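Subject: Re: Dimming trouble with the Gollon panels
Date: Jan 24, 2023

Hi all,

Sorry to be slow with this. I wanted to spend a couple of evenings with the panels before I opened my mouth, and then the evenings got away from me, as they do.

For those who missed the first round, the original question was:

> I picked up 3 of the Gollon LED panels for interviews and I love the color, but below 13 percent they step instead of fading. You can see it plainly on a slow dim. Is it the panels or my old Claka dimmer board?

I have the same panels and a newer Claka board, and mine step too, so I don't think you need to go shopping for a board just yet! What helped me was going into the panel's own menu and changing the dimming curve from linear to the slow one. It isn't perfect, but the jump at the bottom is much smaller, and on a face I can hardly find it.
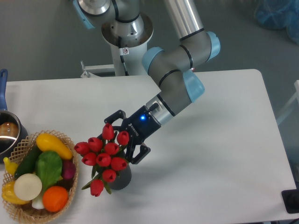
Red tulips in a vase, held over the white table.

The other thing I'd look at is your cable. I had been running a long microphone cable to the last panel (I know, I know) and swapping it for a proper data cable got rid of a flicker I had been blaming on the firmware since August. The stepping stayed, but at least I was down to one problem.

I also asked on the Pedari forum, where folks have been using these panels longer than I have. 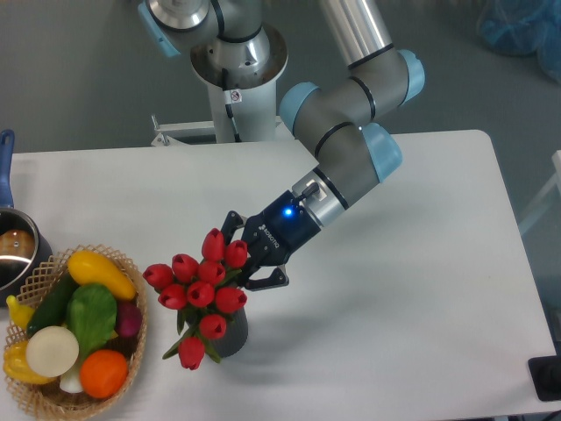

> Bae wrote:
> Try running them in 16-bit mode if your board has it. It eats two channels per panel for intensity, but the bottom end smooths right out. I wouldn't go near 100 percent on the fans, though. Mine are loud enough to hear on a lav.

I hadn't thought of that at all, and I'm a little embarrassed, because the setting is right there on page 17 of the manual. My board will do it, and I plan to repatch everything this weekend if the family lets me have the garage.

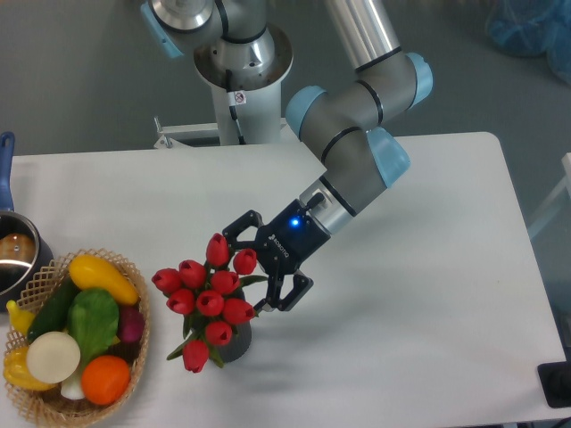

If your board is too old for that mode, a layer of diffusion or a bit of neutral density gel over the front will let you run the panel brighter and stay out of the bad range altogether. It's an old trick and a cheap one — I still keep a roll of gel in the car from my tungsten days, and it gets used more than I'd like to admit. Just leave the vents at the back clear.

Could you let us know which firmware your panels shipped with? Mine don't all match, and I'd like to sort that out before I write to Gollon again.

Warm wishes to everybody, and thanks for the patience.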